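Imside Push Faults
Data card, 15/03/2020

Welcome! These are 60 runs from the Dadska bench where our block-pushing arm faulted, and they are a treat to dig into. The arm has a plain rod for a tool, and the task is to slide colored blocks over a wooden board. 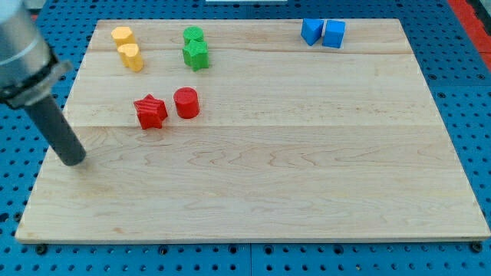 What went wrong
The height offset was lost after a restart, so the rod pressed into the board and tripped the force limit. Nélida Palma spotted it in the logs (great catch!).

Known gaps
Run 65 has no force log. Fixed runs should follow in May.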